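Gwynne toy library moves into the old Ustano shop

Good news for anyone in Gwynne whose living room looks like mine: the toy library is getting a proper home at last! It opens in March in the old Ustano shoe shop, two doors up from the post office, and I got to poke around yesterday while the shelves were still going up (mind the step at the back, I didn't).

If you've never used it, the idea is simple. You pay 11 dollars a year, you borrow up to 2 toys at a time, and you bring them back when your kids have lost interest, which in our house takes until supper. Up to now it has all been run out of plastic tubs in the church hall, one morning a week, and if you worked mornings you were out of luck. The new place will stay open until 6 in the evening, and I am so pleased about that I could sing.

The rent is covered for the first 13 months thanks to Bramari, the garden center out on the mill road, and they've thrown in paint and a rug too. The puzzles have their own wall now, sorted by age, and there's a corner with low chairs where you can sit and feed a baby without anybody rushing you. I asked about missing pieces, because we still owe them a wooden cow, and was told there will be an amnesty box by the door. Phew.

They're also hoping to reach 100 member families by summer, and they'd love more donations, especially pretend-kitchen things, the first to vanish from the shelves every time. My two would happily fight over a little white stove with a black burner and a column of round buttons down the side, and a long black-handled utensil to go with it is all they'd need to serve me a white ball for dinner.
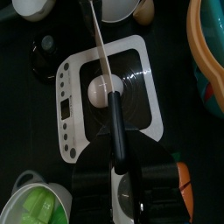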